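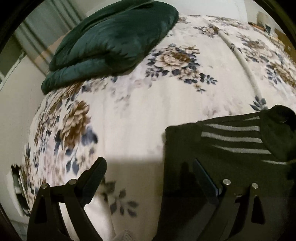 Folding Robots and the People Who Work Next to Them

Hi, kids! I'm Gwendolyn Lindgren, and I work at a laundry. I don't mean the kind with a coin slot on every washer. Ours is called Purska, and it's a big building where hotels send their sheets and where families send bags of clothes they don't have time to wash. I started out as a folder. These days my job is a bit harder to explain, so let me try!

When I started, all the folding was done by hand. A good folder on our team could get through 100 towels in an hour, and by the end of a shift your shoulders really let you know it. Then the company bought a folding machine that we call Runik. You feed a towel in at one end, some belts pull it along, a flap swings over, and out it comes in a neat little square. Runik can do 200 an hour and it never asks for lunch.

So why do we still need people? Well, towels are easy. They're all rectangles, and they're all the same size. Now think about what's on your own bed right now. Maybe there's a puffy blanket in a heap, or a striped sweater spread out on top of a flowery comforter. You can tell in a blink which is which and where one stops and the next one starts. For a robot that's a really tough puzzle! Cloth doesn't keep its shape. A cup looks like a cup whichever way you turn it, but a sweater can be flat, bunched up, inside out, or hiding one of its own sleeves.
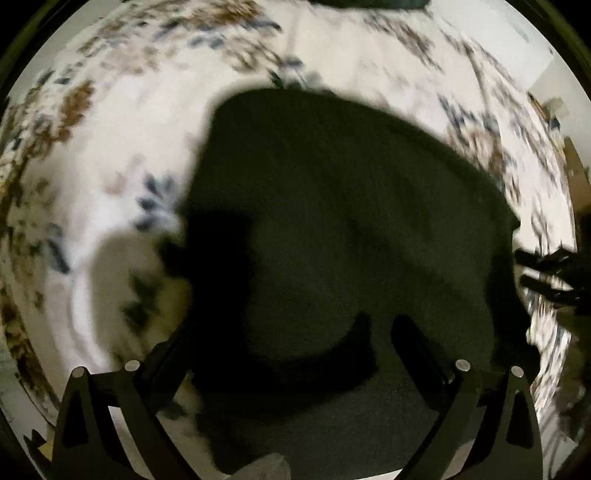
Rafferty Calloway, over at the sorting table, likes to tell visitors that a dark sweater in a lump could be a towel or a teddy bear until you pick it up and shake it. Try it at home. Drop a sweater on your bed, squint, and ask yourself where you would grab it first. Most people go for the shoulders without thinking. A robot has to work out where the shoulders are, and then it has to squeeze hard enough to hold on but not so hard that it stretches the knitting.

How does it learn that? Mostly by practice, and by copying. Robots can learn from people who do a job over and over while a camera watches. One example isn't much help, because the next sweater will land some other way. A robot might need 1000 examples, or a whole lot more, before it gets good at one little part of the job, like picking up a corner. (I needed plenty of practice with fitted sheets myself, and I still don't love them.)

Now for the part about people. When Runik came, some of us were worried. I sure was! I went home and asked my sister if I should look for another job. Two people on my team did move on, and I missed them. The rest of us learned new things. Dwayne Obi learned to clear the belts when a sock gets stuck. Yolanda Crenshaw checks the finished piles for stains, and she's faster at it than anybody. I teach new workers how to stop the machine safely - there's a big red button, and they have to find it on their very first day.

Some things got better. My shoulders don't ache so much, and we finish earlier. Some things got worse, too. The machine is loud, so we can't chat the way we used to, and if it breaks down in the middle of a busy morning everybody has to hurry. We asked the boss for a longer break to make up for the noise, and we got it in September.

If you ever visit a place with robots, try asking the workers what they did before the machine came and what they do now. You'll hear some good stories, and if you come to Purska I'll let you fold a towel.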